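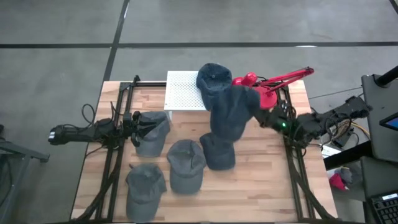
Outdoor workers in the fruit-growing districts of Flulitz and Stirnitz receive most of their yearly sun exposure between late spring and the end of the harvest. Earlier work in the region dealt mainly with sunscreen, and little was recorded about what people wore on their heads. Our first round of interviews, held in February before the pruning crews had finished, showed that the wide-brimmed hat named in most safety leaflets was rarely worn. The usual choice was the baseball cap, of the plain dark grey sort shown in Figure 1, with a rounded crown and a single brim at the front. We therefore treated the cap as the reference headgear and compared other types with it.

The survey went to 2954 seasonal and permanent workers. It asked which headgear they wore on a sunny day, how long they kept it on, and why they took it off. Questions on past sunburn were kept separate for the forehead, nose, ears and back of the neck. A paper form was used at both sites, as many crews had no signal in the upper orchards. Forms were given out at the morning meeting and collected at the end of the shift by Gudrun Kasten in Flulitz and Timo Oltmanns in Stirnitz. Forms with the headgear question left blank were dropped.

Those who wore a cap reported fewer burns on the forehead than those who wore nothing. There was no clear difference for the ears or the neck. This fits with what is known about cap shape: the brim shades the upper face when the sun is high and in front of the wearer, and gives almost nothing at the sides. Pickers who spent long periods looking up into the tree said that the nose burned even with a cap on. Packers, who mostly looked down, named the neck.

Comfort was the main reason given for choosing a cap over a hat. Workers said that a full brim caught on branches, blew off on the trailer, or pushed against the collar when they lifted their heads. Several had been given a hat by their employer and had stopped wearing it within the first week. Caps were also easy to put in a pocket. Heat was mentioned less often than we had expected, although the interviews took place in cool weather and this may have affected the answers.

Brim shape received little attention in the survey and was taken up in the follow-up interviews by Wissam Daher. Some workers bent the brim into a steep curve on the day they got the cap, and others left it nearly flat. A curved brim directs some of its shade towards the cheeks but makes the shaded area narrower from side to side. On a flat surface even a resting cap throws a distinct shadow under a wide, arched brim, as with the faded grey cap in Figure 2. On a moving head the shadow shifts all the time, and it should not be read as a fixed area of cover.

Fabric and colour were noted by the interviewer where the person had the cap with them. Greys and blues were common, and denim was named by a small group who found it stiff but hard-wearing. Fading was no guide to age, as people stored their caps in very different places, among them the dashboard of a van. We did not test how much ultraviolet light passed through the cloth. The results below concern the shape of the headgear only.

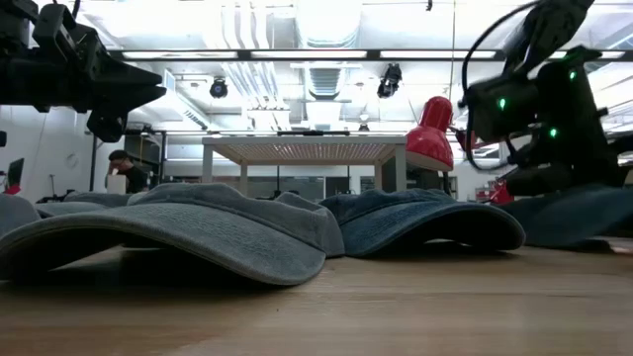 ### 3.2 Neck flaps and collars

A detachable neck flap was offered to 200 workers who already wore a cap. The flap was cut from light cotton to a pattern by Arne Stöcker and fixed with two press studs at the back. Wearers kept a daily record for 31 days, stating whether the flap had been on, off or left at home.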